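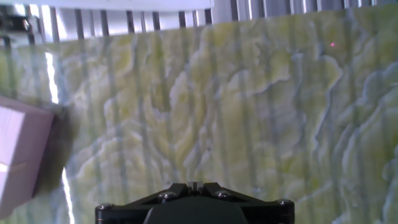
Chapter 12
The Written Itinerary

A written itinerary is the paper or file that a traveler carries from the first departure to the last arrival. It tells the traveler where to be, when to be there, and what to do on getting there. Most travel offices now send it by email and also hand over a printed copy, and the printed copy is the one that gets folded into a coat pocket and read on a platform. The choice of paper matters more than new staff expect. A glossy sheet with a marbled pattern, like the one at the head of this chapter in olive green, mustard yellow and cream, makes a good-looking cover, but the pages inside should be plain and matte. Travelers write on them. They cross out a platform number, add the name of a hotel clerk, or copy down a new departure time, and a ballpoint pen skips on a shiny surface.

In earlier chapters you learned how to take a request, how to search fares, and how to hold and confirm a booking. This chapter starts at the point where all of the parts have been confirmed and have to be put in order. You will work mainly with one trip, a rail and ferry journey from Hudden to the island of Bikico, and you will come back to the same trip in Chapters 13 and 14 when we deal with changes and refunds.

Terms used in this chapter

Segment: one continuous ride on one vehicle. A train from Hudden to Grimshaw is one segment even if it stops nine times on the way.

Connection: the time between the end of one segment and the start of the next, together with whatever the traveler has to do in that time.

Transfer: a move between two stations, ports or terminals during a connection. A connection may or may not include a transfer.

Open time: any part of the trip for which nothing has been booked. Open time is still part of the itinerary and must be shown on it.

12.1 What the itinerary is for

A confirmation and an itinerary are often mixed up, even in offices that have been open for years. A confirmation is written by the carrier or the hotel. It proves that something was sold, and it uses the carrier's own codes and order of information. An itinerary is written by the travel office for the traveler. Stapling six confirmations together does not produce an itinerary, although plenty of customers have been sent away with exactly that.

The difference shows up at the joins. The railroad's confirmation for the Hudden trip says that the train arrives at Grimshaw Central. The ferry company's confirmation says that boarding takes place at Grimshaw Quay. Neither one says that these are separate places, or that the bus between them leaves from the back of the station and takes 17 minutes. The railroad has no reason to mention the ferry. If the travel office leaves it out too, the traveler finds out on arrival, with luggage.

For this reason the first job in writing an itinerary is to look at the gaps between bookings. Take each pair of neighboring segments and ask what a person with a suitcase, who has never been there, would need to know to get from one to the other. Write that down as a line of its own. In the Hudden trip the line reads: "Leave by rear exit. Bus marked Quay, stop on your right. Pay driver."

12.2 Order and layout

List everything by local time at the place where it happens. Put the day of the week beside every date, and repeat the date at the top of each new page. When a segment runs past midnight, show the arrival date in full. A small "+1" after the time is clear to people who work with timetables and is missed by nearly everyone else. The overnight ferry to Bikico has caused more wrong hotel bookings than any other item on the route, almost all of them made for the night the traveler spent on the boat.

Place names should be written as they appear on signs. If the local signs use a different language or spelling from the one your office uses, give the local form first and your own in parentheses. Do the same for hotels that have changed names. Street addresses go on the itinerary even when the hotel says everyone knows where it is.

Keep each entry to the same pattern. Our trip uses time, place, action, reference number. The traveler soon learns where to look and stops reading the rest, so an entry that breaks the pattern is likely to be misread. Notes that do not fit the pattern go under the entry, indented, in the same size of type. Small print saves paper and costs phone calls.

Single-sided printing is the usual choice. A page with nothing on the back can be torn off at the end of each day, and many travelers like to do that. Number the pages anyway. 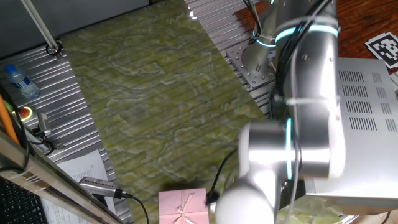

Leonie Pomare takes a different view on page length, and her view deserves space here since many offices follow it. She holds that one day should never run to more than one page, even if that means leaving out half of the notes, and that a traveler who has to turn over in the middle of a day will board the wrong train sooner or later. Her own itineraries put the extra notes in a second booklet, arranged by place. The method used in this book keeps notes and times together. Both can work, but an office should pick one and stay with it, so that staff can read each other's files when someone is out sick.

12.3 Connection times

Every carrier publishes a minimum connection time, and the booking system will not normally let you sell a connection that is shorter. The published minimum is made for a person who knows the station, walks quickly, and carries one bag. Few leisure travelers fit all of that. When you write the itinerary you may find that a connection was sold at the minimum because it was the first one on the screen.

Look at the Grimshaw connection again. The ferry company closes check-in well before sailing, and the time printed large on its ticket is the sailing time. On your itinerary the check-in closing time comes first, on its own line, and the sailing time follows. In the Hudden trip, the traveler has 120 minutes between the train's arrival and the close of check-in. That sounds generous. Take away the bus ride, the wait for the bus, and the walk along the quay to the ferry building, and there is still time for a meal but not for a tour of the old town, which is what the first draft of this itinerary suggested.

Corey Treloar and Ebony Rewi, two travelers whose file we will use in the practice section, asked for exactly such a tour. Their itinerary shows it on the way home, when the connection at Grimshaw is an open afternoon. Moving an activity to the return leg is often the easiest repair. It costs nothing and needs no rebooking, provided it is done before the activity is paid for.

12.4 Open time

New staff tend to leave open time blank. A blank space makes travelers nervous, and some will call to ask whether a booking has been lost. Write "No booking. Afternoon free" and, where it helps, add the location of the luggage storage and its closing hour. Do not fill open time with suggestions unless the traveler asked for them.

Meals are treated in the same way. If breakfast is included, say so on the morning when it will be eaten. If dinner on the ferry is not included, say that as well, on the line below the sailing time. The next section sets out the full Hudden to Bikico itinerary as it was first drafted, with its errors left in. Read it through once at normal speed, the way a traveler would, before you begin to mark it.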